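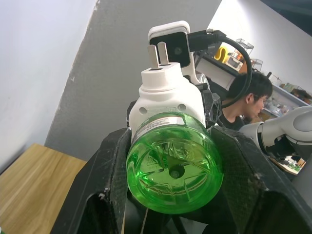

Benjie Marquez has heard every complaint there is about plug-in vaporizers, and the first one is always that the bottle won't come out. You turn it and turn it, he says, and the whole unit spins in your hand.

Marquez has sold refills and heaters from his shop in Burnholm for more than 40 years. He keeps returned units in a drawer under the register.

"People grab the bottle and leave the white part loose," he said. "Hold the white part still. Then turn the bottle. It's a screw thread, same as a jar."

He doesn't think much of tools for the job. "Pliers will crack the plastic. Use your fingers and a dry cloth."

I asked what order he does things in when he changes a refill.

1. Unplug the unit and let it cool with the bottle underneath and the prongs on top.

2. Grip the housing with one hand and the bottle with the other, and unscrew the bottle without tipping it.

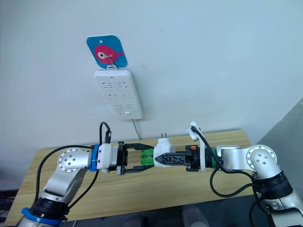
3. Screw in the new bottle until it stops, and wipe the outside before it goes back in the wall.

Ekkachai Sombatkul, who runs the hardware counter at Illberg, agrees on most of this but is stricter about the cloth. "Oil on the thread is why it slips," he said. "Wipe it first."
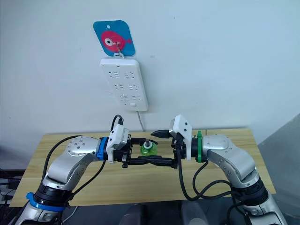
Where to plug the thing in is a question both men get. Marquez prefers a wall outlet in a hallway, well away from curtains. Sombatkul doesn't mind a power strip as long as it hangs upright, like the white one on the wall behind the table, with its outlets running from top to bottom. He would still check which way up the bottle ends up. "If it's lying on its side, move it," he said.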